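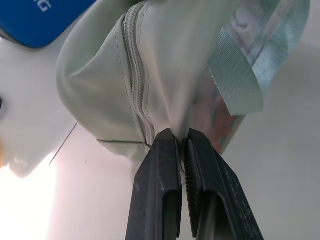
I have come around, late in life and after a good deal of grumbling, to the small zippered pouch. I used to be a shoebox person. My mother was a shoebox person, and her sister kept the whole of her sewing life in a cookie tin the size of a car tire, and I assumed that was how grown people stored things: in something rigid, with a lid, on a shelf you needed a chair to reach.

What changed my mind was a move. We went from a house with a real basement to an apartment of 700 square feet, and my friend Marichka Tkachenko came over on a Sunday to help me sort the craft closet. She looked at my shoeboxes for a while (she is a kind person, and she took her time) and then said that most of what I was storing was air. She was right! One box held a single glue stick, a bag of sequins and a great deal of nothing.

A soft pouch doesn't store air, or not much of it. It slumps down to the size of whatever you've put in it, and when you lean it against its neighbor the two of them settle in together like cousins on a couch. And it will put up with awkward things. A box has opinions about corners. A pouch will take a fuzzy toy or a half-used skein of yarn, and if it bulges a little on one side, well, so do I. 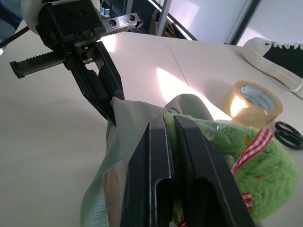
Now, my friend Radu Sârbu disagrees with all of this, and I want to be fair to him, since he has heard me on the subject more than once. Radu says pouches are where things go to be forgotten. You zip it, you feel tidy, and in November you buy a second pair of pinking shears. He likes open trays. He bought five of them from Rolard and lined them up along his workbench, and I will admit that it looks lovely, and that he can lay his hand on anything in a second. But Radu doesn't have a cat, and Radu doesn't eat his supper at the same table where he works. I do, and by six in the evening everything has to be somewhere else.

My answer to him is the clear panel. A pouch you can see into, even a cloudy one, gives you the color of a thing, and color is nearly always enough. I don't need to read a label to know that the red is the holiday ribbon. I tried labels for a year, with a little machine from Skonow, and all I learned was that I will write "misc." on anything if I'm tired.
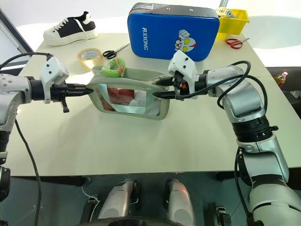
A clear front, a green border, and the red showing through. Tape and scissors close by.

I would only add a word about filling them. Stop before you think you should. A zipper closes happily around a curve -- it's made to -- but if you have to hold the two sides together with your knees, as I did with the felt scraps, take something out and start another pouch. They weigh next to nothing, and you can always fold up the spare and tuck it inside the first one, where I promise you'll find it again, whatever Radu says.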